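Riltach Community Help > Outdoors & Wildlife > Reserves, trusts and memberships

Our "friends of the reserve" group wants to become a charity. Is it worth the bother?
Asked by Povilas Žukauskas, Gutovthorpe

We look after a wet meadow and a strip of alder wood outside the village. We've been going since before I moved here, with a bank account in two people's names and a constitution that fits on one side of paper and spells "quorum" wrong. We charge 4 pounds a year and have 200 people on the list, a fair few of whom I suspect have died or gone to Spain.

The landowner (Brormont Estate) has offered us a proper lease on the meadow and now wants to know who exactly would be signing it. So do I, as it looks like being me. Half the group says become a charity, the other half says we'll drown in forms and never cut another bramble. We talked it over in September and got as far as agreeing to talk it over again.

What I'd like to know: who is on the hook if we sign as we are? And do we have to change the name? 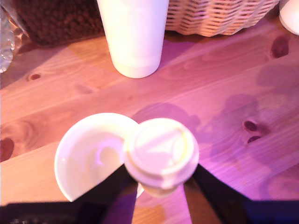

3 answers

Siobhán Mac Mathúna
Answered 09/12/2021 - marked as helpful

As you are, you're what's called an unincorporated association. The law can't see it. It can only see the people in it, so whoever signs the lease is the tenant, personally, along with whatever that lease says about fences and ditches. If the estate's solicitor is any good they will put in a great deal about ditches.

Being a charity doesn't fix that by itself, and this is where most groups go wrong. You can be a charity and still be unincorporated, in which case you've done all the paperwork and it's still your name on the ditch. What you want is a form that exists separately from you. In England and Wales the usual one for a group your size is a CIO, a charitable incorporated organisation. Get the sort with voting members (the "association" model) or your 200 will find they no longer have a say in anything, and the ones who aren't in Spain will write to you about it.

Do it in this order. Agree the new constitution, using the regulator's model one and resisting the urge to improve it. Apply. Wait. Once the CIO is registered, hold a meeting of the old group to pass over the money and wind it up. Then sign the lease, in the CIO's name. Brormont can surely wait if they've waited this long.

You can normally keep the name, provided it isn't too close to one already on the register. Search before you order the sweatshirts.

Uldis Uibo
Answered later the same week

Don't do it. We did it at Vaher Wood and I haven't seen a newt since. I used to coppice hazel, now I have a folder. That said our old chairman signed for a digger hire in his own name, and he still goes quiet when you mention it.
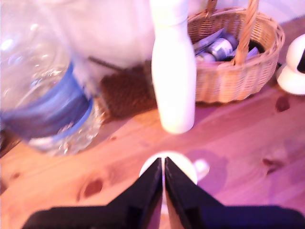 Can we keep the old bank account when we change over?
Generally no. The new body is a different legal person, so the bank will want a new account in its name, with new signatories and their identity documents. Start early and leave the old account open until the last of the standing orders has moved across. Ours took 6 months to chase and 3 members are still paying the wrong one.

Baiba Jaunzems
Answered the following week

Siobhán has it right on the lease. I'd only add that your membership list needs sorting before any of this, and Povilas, you've more or less said so yourself. Write to everyone on it, ask whether they want to be members of the new body, and give them a date to reply by. You'll lose a lot of names. They weren't coming to the work parties anyway.

Ask the landowner for a licence in the meantime if the hay needs cutting. It's a shorter document and gives you less, but it keeps the meadow going while the forms are in. Have somebody read it who isn't you - Callum Entwistle on the Land & Leases board here went through ours and found a clause making us responsible for the estate's swans.

Comments on this question are closed. Related: Do our members need to be insured to use loppers?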